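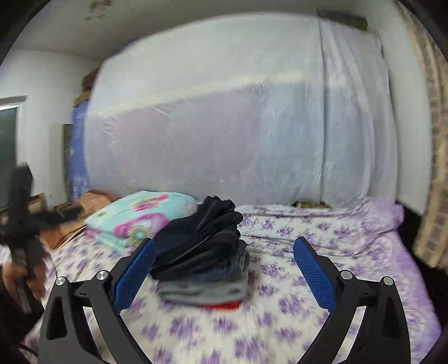
Noemi Pace
traductrice, tient ce journal depuis le déménagement

J'ai plié le linge sur le lit, comme toujours, parce que la table est prise par les papiers. Le drap à fleurs est celui de ma tante Annatjie, je le garde pour les jours où je range. Les habits sombres vont en haut de la pile, les gris en dessous, et tout en bas le rouge, qui dépasse un peu. Ma mère mettait toujours le clair en haut. Moi je fais le contraire et je ne sais pas bien pourquoi.

Derrière le lit il y a encore cette grande chose sous son plastique. Riaan avait promis de venir mardi pour la déplacer avec moi, il n'est pas venu. Il a écrit un message très poli. Je passe donc de côté, avec le linge contre moi, et le plastique fait du bruit quand je le touche avec le coude.

J'ai payé 300 pour le transport et je trouve encore que c'est trop. Nosipho dit que non, que chez Mofokeng on demande jusqu'à 2275 pour un appartement entier. Mais moi je n'ai pas un appartement entier – j'ai quatre cartons et un lit.

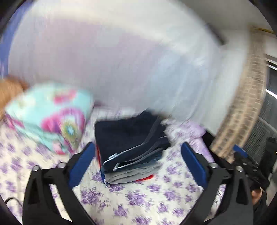
Zosham, janvier, le soir

Le tissu turquoise à grands motifs me donne toujours du souci. Plié, il prend trop de place à côté des habits, et si je le roule il se défait. Je voudrais le mettre dans l'armoire du couloir, sur la planche du haut, mais il faut d'abord que j'achète la planche.

Le bleu marine avec les petites marques blanches, je vais le donner à Birdie, elle me l'a demandé deux fois déjà. Le gris reste chez moi.

Demain je dois me lever à huit heures pour appeler le propriétaire, à propos du radiateur. J'ai préparé mes phrases sur une feuille – au téléphone je perds mes mots.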